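Sinmont Opens Shoebox Exchange for Home and Office Storage

Clilumholm, 29 May 2026 – Sinmont, the reuse service based in Clilumholm, is opening a shoebox exchange that lets people hand in empty boxes they do not need and pick up ones that fit the job they have in mind. The service starts at the Dotthorpe collection point and will move to a second site, Hosoda, in July.

The exchange follows a trial in which Sinmont took in 3,064 boxes from households and small offices. Most came from sports shoes and were handed over with the lid attached and the size label still on the front. Boxes that were torn or crushed went to cardboard recycling. The others were sorted by size and put back on the shelf for anyone to take.

"People already use shoeboxes for everything," said Elli Pesonen, who runs the exchange for Sinmont. "They keep receipts in them, or chargers, or birthday cards. What they run short of is the right size. Someone has four big boot boxes and wants one that fits next to a monitor. Someone else has the opposite problem."

Desk storage was the most common use given by people who took part in the trial. A standard adult shoebox fits on most desks and holds cables, spare plugs and small packages that would otherwise be spread across the top. Boxes with a hinged lid were asked for more often than boxes with a lift-off lid, as they can be opened with one hand and there is no loose lid to find a place for. 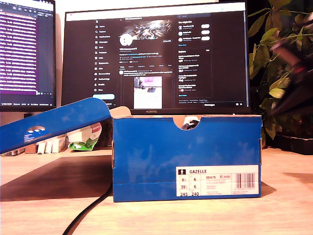
An Adidas Gazelle shoebox with the lid open, on a desk in front of a monitor.

Sinmont asks that product labels be left in place. The label gives the shoe size, and staff use that as a quick guide to how big the box is. It also helps people who want several boxes of the same size to stack on a shelf. Anyone who would like a plain front can turn the box around or cover the label with paper once they get it home.

Boxes brought to the exchange should be clean and empty. Tissue paper can be left inside if it is flat, but the small packets found in many new pairs should be taken out first. Price stickers are fine. Boxes held together with parcel tape are not accepted, as the tape tends to pull the printed surface away when it is removed.

There is no charge to leave a box. Taking boxes is also free for up to 16 at a time. People who need more, such as schools or clubs, are asked to contact the exchange ahead of their visit so the boxes can be set aside.

Sota Hirano, who sorted boxes at Dotthorpe during the trial, said the thumb notch on the front of many shoeboxes was more useful than he had expected.

"I used to cut a hole in the side so I could pull a box off the shelf," Hirano said. "With these you can put a finger in the notch and lift. You can also see a little of what you put in there. I keep my own shoes in two of them and old phone cables in a third. The phone cables need a bigger box now."

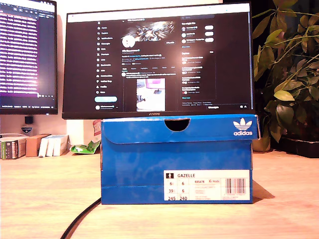

Hirano has put together a short guide to setting up a desk or closet with used boxes. Printed copies will be at the front counter at Dotthorpe. The guide suggests starting with a single box and using it for a week before taking more. It also recommends writing the contents on a slip of paper and tucking it under the lid, so the box itself stays unmarked and can be passed on later.

For heavier items such as books or tools, the guide advises against shoeboxes altogether. Thin cardboard sags when it is filled with weight and the bottom can give way when the box is lifted. Paper, cables, gloves, craft supplies and shoes are all suitable. Boxes should be kept off bathroom floors and away from damp walls.

Sinmont has room for 195 boxes on the open shelves at Dotthorpe, with more held in the back room. The shelves are filled each morning. Large boot boxes are on the bottom, adult shoe sizes are in the middle and children's sizes are at the top. Visitors are welcome to open boxes and check them before choosing.

The Hosoda site will be smaller, with shelf space for roughly 100 boxes, and will carry adult sizes only at first. Children's boxes may be added later in the year if enough are handed in.

"We get a lot of questions about whether a box is worth bringing in," Pesonen said. "If the lid closes and the corners are square, bring it. Scuffs and faded patches do not matter. It is going to sit on a desk or under a bed – it does not have to look new."

People who want to keep the boxes they have but would like help putting them to use can bring up to two along to the counter, where staff will go through the guide with them. No appointment is needed for this.

About Sinmont

Sinmont collects and passes on packaging that is still fit for use, including shoeboxes, gift boxes and padded envelopes. It is based in Clilumholm and runs the Dotthorpe collection point.

Media contact

Elli Pesonen, Shoebox Exchange, Sinmont, Clilumholm. Interviews and visits to the Dotthorpe collection point can be arranged on request.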